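I've been reading up on the boundary dispute between Cidodside and Grilmont for my evening class, and it's harder to pin down than I expected. Most short accounts start with the closing of the ferry. I think that's too late. The two parishes had already fallen out over grazing on the river meadows, and the ferry only gave them something new to argue over.

The land in question came to 27 acres. Grilmont claimed it under an old lease, Cidodside by long use. Neither side had a proper map. When a survey was finally done, the river had moved and the line fell on the wrong side of six farms.
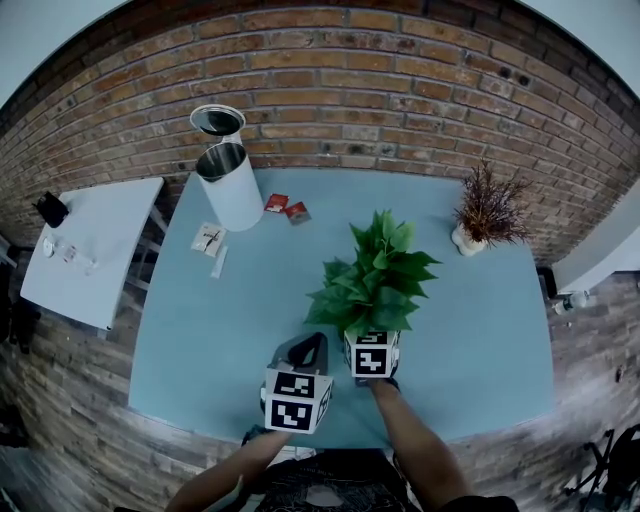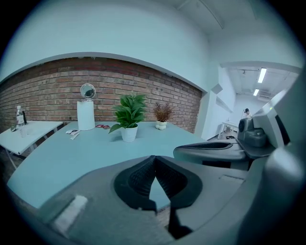
The petition is the part I keep going back to. It carried 361 names, which must have been nearly every adult in Cidodside, and it asks for very little. They wanted the tolls dropped and the meadow gate left open. The answer took 2 years and dealt with the tolls only. After that the letters on both sides get much ruder.

I haven't settled on where my essay should end. Bhatt's book stops at the court ruling, but the families were still refusing to share a market day long afterwards. I'll probably end there. The draft is due at the end of September.

Comments (2)

Esperanza Montes
The lease is printed in full at the back of the Plerkine pamphlet. Worth a look before you hand it in.

meadowgate
My gran wouldn't buy eggs from Grilmont. Never said why.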